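About Flatbridge

Welcome, and thank you for clicking the page that most people skip. We're Flatbridge, a small shop that tries out household and shop-floor machines and then tells people, in plain words, what they can and can't do yet. If you have ever stood at a sink full of dishes and wondered when a robot was going to take over, you are exactly the kind of person we started this for.

Most of what we do happens at table height, with a gripper and a few things you would find in any kitchen. 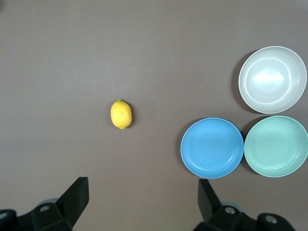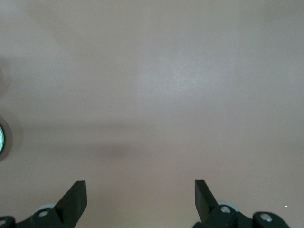
Table work, seen from the gripper.

People who visit us for the first time tend to expect something grander. They have seen the videos, as we all have, with the music and the fast cuts, and they come in hoping for a machine that will fold a fitted sheet while the soup simmers. What they get is a cup of coffee and a long stretch of watching an arm think about fruit. We love it, and a surprising number of our visitors end up loving it too, but it is slow going, and we would sooner tell you that on our own website than have you find it out after driving all this way.

How we got started

Flatbridge began with Virgilio Javier, who spent the first part of his working life repairing commercial dishwashers and conveyor ovens for restaurants and school cafeterias. He was good at it, and he'll tell you he was also a little bored by it, until customers started asking him a question he couldn't answer. They would be standing there in the kitchen with the machine in pieces on the floor, and they would ask whether it was worth fixing at all, or whether there would be a robot along soon to do the whole job, scraping and stacking included.

Virgilio didn't know. He asked the people who sold robots, and they said yes, very soon. He asked the people who built them, and they said it depended what he meant by a plate. That second answer stuck with him. He went home and thought about how many kinds of plates there were in his own cupboard, and the following September he rented the front half of an old upholstery shop, bought a secondhand arm, and started finding out for himself.

The name came from the shop. There's a low, flat footbridge over the drainage channel out back, and it was the only landmark anybody could use when giving directions. We've since taken over the other half of the building, and the bridge is still the best way to find us, whatever your phone says.

What we do all day

We take a chore and break it down until it is small enough to be fair to the machine. "Clear the table" is a lovely sentence and a terrible test, as it has a dozen jobs hiding inside it. You have to know what is finished with and what isn't. You have to know which things go in the sink, which go in the fridge, and which one is your father's reading glasses. So we don't start there. We start with putting one piece of fruit in one bowl, and then in a different bowl, and then in the bowl you named, with the bowls moved since last time.

Each of those little jobs goes on what we call a task card. Our library has 1,084 cards in it at the moment, and every one was written by somebody here who first did the job by hand while a coworker took notes. That part is important to us. You would be amazed how much goes on when a person sets down a bowl – the small slowing at the end, the fingertip that stays on the rim a moment to be sure of it. We write all that down before we ask a machine to do anything of the kind.

Of those cards, 669 are kitchen and dining jobs. The rest are laundry, tidying, and light shop work such as sorting fasteners, loading trays, and wiping down a bench. We would like the laundry section to be bigger. Cloth has been humbling for all of us.

When we run a card, we run it many times, with the light changed and the objects shifted, and we keep the bad runs along with the good ones. Any arm can look clever once. A family, or a shop foreman with a line to keep moving, needs to know what happens on an ordinary afternoon when the sun is coming in sideways and somebody has put the bowls too close together.

So, can they do the chores yet?

It's the question everybody asks us, usually before they have their coat off, and we've tried to give it a proper answer here so that you can go on and ask us something more interesting when you visit.

On the shop floor, some of them, yes. If the parts are always the same and they arrive in the same place, a machine will move them from here to there far more patiently than any of us could. This isn't new, and we don't claim any credit for it. What is newer, and what we spend a good deal of our time on, is the in-between work, where the parts are nearly the same and arrive more or less in the same place. There the results are getting better, and we've recommended automation to shops where a couple of years ago we would have told them to wait. We have also told plenty of shops to buy a better cart.

At home, the picture is more mixed. A firm, single object with some space around it is a reasonable thing to ask for. Give the machine a lemon with room on either side and a gripper wide enough to go around it, and you have a fair problem. It's when things crowd together that the trouble starts. Bowls with their rims nearly touching are a good case. You or I would nudge one aside without thinking. A gripper has to find somewhere to put its fingers, and it has to decide whether a nudge is allowed, and a nudge to one bowl may well be a nudge to its neighbor.

Shiny things are hard as well. A bright patch of glare on the inside of a bowl can confuse a camera about where the bottom is, and a pale table with a soft reflection on it is not much kinder. Then there is the matter of what the camera can't see. A camera that rides near the gripper has a wonderful close view of whatever it is reaching for, and it loses sight of everything else the minute it turns away. People carry a picture of the whole table around in their heads. We have come to think that is most of the skill in housework, and it's the part we talk about more than any other over lunch.

Dishes with food still on them, wet laundry, anything on the floor with a dog nearby – for those, our honest answer is to keep your rubber gloves. We will say so when it changes.

The projects we have going

Gornero is our kitchen bench. It's the oldest thing we run, and the one most visitors see. Everything on it is meant to be ordinary, and we buy most of it at the discount store up the road. When a bowl chips we buy another and write down that it isn't quite the same bowl, as the difference has caught us out before.

Turunen is the shop-floor side, over in the back half of the building. It has a short conveyor, several kinds of bins, and a great many bolts. Small manufacturers bring us a tray of their own parts and we spend up to 7 days working out whether a machine could handle them, what it would struggle with, and what they might change on their end to make it easier. The report is written so that the person who runs the line can read it. We're rather proud of that, and we've had to fight our own habits to get there.

Tellerar is the newest, and it is really more of a notebook than a project. It is where we put our written comparisons, chore by chore, in everyday language, with the failures described as carefully as the successes. There are 689 entries so far. Anyone can read them without signing up for anything, and we intend to keep it that way. If you find a mistake in one, please write and tell us, and we'll fix it and put your name at the bottom if you would like it there.

How we pay for it

Fair question, and we think you should ask it of anybody who tests things. Most of our income comes from the Turunen reports, which the manufacturers pay for at a flat rate whatever the answer turns out to be. We also teach a short course for trade schools and adult education programs. We don't sell robots, we don't take a commission on them, and when a maker lends us a machine we say so at the top of the entry and send it back when we're done.

What we care about

We like chores. That may sound odd coming from people who study how to hand them over, but we mean it. Somebody has always done this work, usually without much thanks, and taking a close look at it has left every one of us with more respect for the people who do it all day. When a hotel housekeeper or a line cook comes through on one of our open days, we ask them to sit down at the bench and show us how they would do a card. We nearly always end up rewriting it.

We also think there is room for machines to be a real help, especially for folks who live alone and can't grip or reach the way they used to. Virgilio's mother has arthritis in both hands, and she is the person he has in mind when he reads a report. Would this have helped her on Tuesday night with the supper things? If the report doesn't let you answer that, he sends it back.

Come and see us

Our next open day is Tue 21 October, from mid-morning until the coffee runs out. You're welcome to bring children, and you're welcome to bring an object from home that you would like to see a gripper try. Please leave the heirlooms where they are. Flat shoes are a good idea, as the back half of the building has a step that everybody meets sooner or later.

Park on the gravel, walk over the bridge, and use the side door. The front one sticks.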